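Small appliance collection starts at Nisbet hall

Old kettles, toasters and microwaves can be handed in at Nisbet hall from Tuesday, after 80 households signed a petition asking for a drop-off point in the village. Nearest one at the moment is a 30 mile round trip.

The scheme is run by repair group Tekar, with £2645 from the community fund. Anything that can be mended gets tested and sold on cheap. The rest goes for scrap.
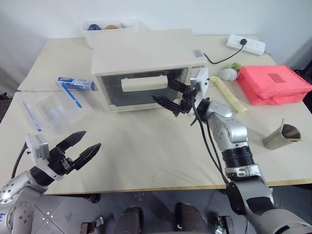 Countertop microwaves will be accepted

"People have stuff sat in the garage for years," said organiser Flora Cruickshank. "Bring it down, we'll have a look." A trial morning in September took in 58 items, mostly kettles and irons.

Doors open 10am. No fridges, no tellys, nothing with a leaking battery. Crumbs out of toasters first please, and trays and racks should come with the oven they belong to.

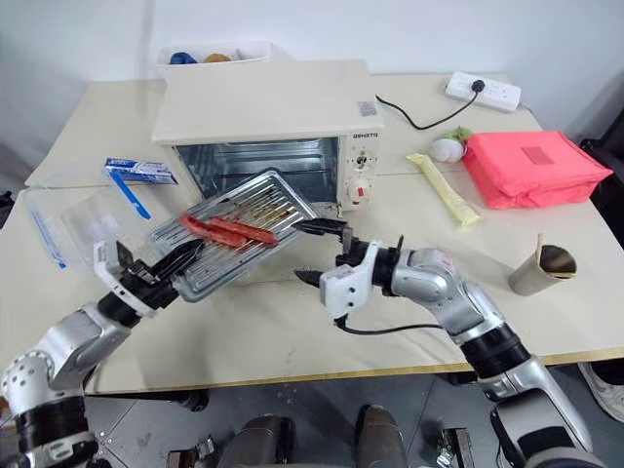
Toaster ovens are on the list, trays included

Euan Swanson, who signed the petiton, said he had already filled the boot. Parking is at the back of the hall, access from the lane only while the front road is dug up.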